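Home | Datasets | Handling rules | Releases | Contact

# Sotstead Soft Goods Set – data card and rules for recording

Maintained by the Cesier Handling Group, Tondgate. Card revised Sun 18 June.

## Summary

The Sotstead set holds 2340 recorded episodes of a two-arm station folding, turning and moving household textiles. It is meant for training and testing handling policies on soft items whose shape changes when they are touched. The card sets out what the set contains and the rules that every site must follow when adding to it. Where the card and the older site notes differ, the card applies.

## Contents

- Episodes: 2340
- Distinct textile items: 109
- Episodes held back for testing: 255
- Item classes: towels, blankets, sheets, garments, cushion covers
- Views: one fixed workspace camera, one camera per wrist

The held-back episodes must not be used for training in any form, including the tuning of image settings.

## Rules for the start of an episode

1. The operator shall lay out one item only. Labels, pegs and packing are removed from the surface first.
2. Both arms shall be parked outside the view of the fixed camera before recording begins. The first still is taken with the arms parked.
3. The item shall be left alone for five seconds before the first command is sent.
4. Folded items need not be square. An uneven top is acceptable and shall not be pressed flat by hand.
5. An item may run past one side of the fixed view. It may not run past two. Where it does run past, the operator enters "partial" in the extent field.

Rule 5 was changed in May. The earlier wording required the whole item to be in view, and sites had been folding large blankets more tightly than they would be folded in use. Episodes recorded under the earlier wording remain valid and carry the tag "extent-full".
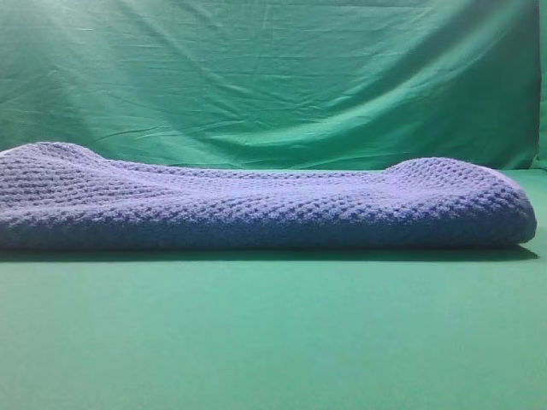
Fixed camera: folded blue knit blanket on the green surface, arms out of view. Extent field: partial.

## Surface and backdrop

The work surface shall be covered in plain matte green fabric, drawn tight. The backdrop shall be green cloth, hung behind the surface. The two greens need not match. Creases in the backdrop are permitted and should not be edited out of the images – a policy that fails on a creased cloth is of little use elsewhere. Creases in the surface covering are not permitted, as they alter how the lower edge of an item lies.

Green items are excluded from the set. Sites that wish to record them should write to the maintainers about the Awad annex, which uses a grey covering and has its own card.

## Lighting

Uneven light across the backdrop is accepted. The lower edge of the item must be clear against the surface in the fixed view, and any shadow beneath it must not hide that edge. If it does, the lamps are moved and the first still is taken again.

## Safety of operators

No person shall reach into the workspace while the arms are powered. Items are placed and removed with the arms stopped and the stop confirmed at the panel. Arm speed during recording is limited to 80 millimetres per second near the surface. An episode in which the limit is passed shall be ended and reported, and its data shall not be released.

## Labelling

Each episode carries an item number, class, extent, outcome and operator code. Outcome is entered by a second person who did not run the episode. "Unclear" is a permitted entry and is preferred to a guess.

## Known limits

Thick knits are under-represented compared with flat weaves. Nearly all blankets were recorded folded at the start. The set contains no wet items and no items with fastenings under load.

## Corrections

Errors should be sent to Aoife Costello, data steward, with the episode number and the field concerned. Corrections appear in the next release – they are not made to published files.

Related items

- Awad annex: data card
- Site checklist for the fixed camera
- Outcome labels: guidance for second readers
- Change log, May

Contact the data steward | © Cesier Handling Group, Tondgate | Back to top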